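Category: Support > Election Results Feed > Closed tickets

Ticket: county totals on results page lower than certified totals
Product: Xaba results loader
Site: Clivivmont county elections office
Opened: 25/06/2019
Status: Closed, fixed in configuration

Reported problem

The public results page for the May primary shows 136 fewer votes in the county council race than the certified canvass. The state house race on the same ballot matches. A local campaign has cited the gap in a letter to the county, and the office wants a cause in writing before it replies.

Environment

Loader runs on one Windows server at the Flirkport annex. Tabulator exports arrive as CSV, one file per precinct group. Page refreshes every five minutes on election night and is frozen after certification.

Log

Entry 1. Requested the raw exports, the loader log and a copy of the signed canvass. Canvass confirmed as the reference. Paper tapes from the precincts agree with it, so the fault is limited to the web display.

Entry 2. Compared precinct by precinct. All of the missing votes are in Dirkcombe, second ward. Every other precinct matches in both races.
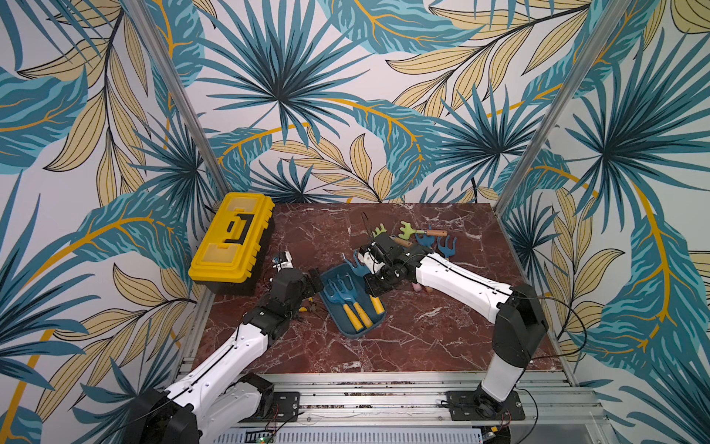
Entry 3. Opened the Dirkcombe export in a text editor. The file is complete and its checksum matches the one written by the tabulator. The council race has a long write-in field that lists each name variant in a single cell.

Entry 4. Loader log shows one warning for this file: "field truncated at 255." The warning level was set to silent on the office dashboard, so staff did not see it. When the write-in cell is cut, its closing quote is lost and the next row is read as part of the same cell. That row holds the absentee count for the council race: 136 votes.

Entry 5. Reproduced on the test server with the same file. Shortened the write-in cell by hand and reloaded. Full total displayed. Restored the original cell and the total dropped again.

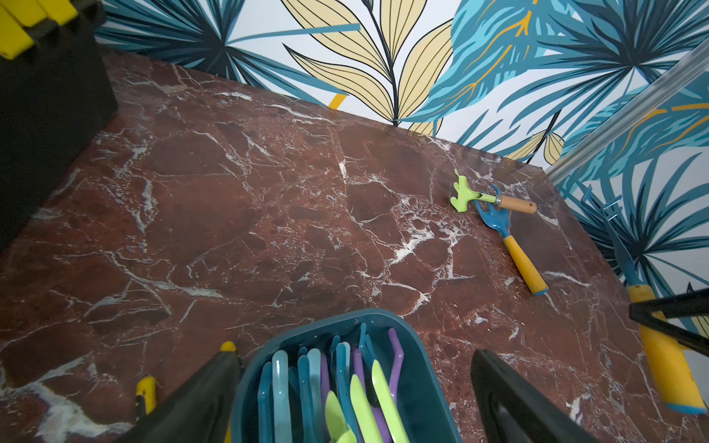
Entry 6. Raised the field limit from 255 to 2,000 in the loader settings. Reloaded all exports on the test server. Both races match the canvass in every precinct. A limit of 1,000 also worked, but the longer setting was kept for the general election, when more write-ins are expected.

Entry 7. Change applied to the live server with the county's approval. Page unfrozen, reloaded and frozen again. Correction note posted under the council race. Truncation warnings now stop the load and show in red on the dashboard.

Resolution

Display error only. No ballots, tabulator records or certified totals were changed, and the winner of the race is the same under either figure. Log extract and file checksums sent to the office for its reply to the campaign.

Open item: the loader should reject any file whose row count differs from the tabulator's. Moved to a separate request.

This site uses cookies to keep you signed in and to measure traffic. Accept | Manage settings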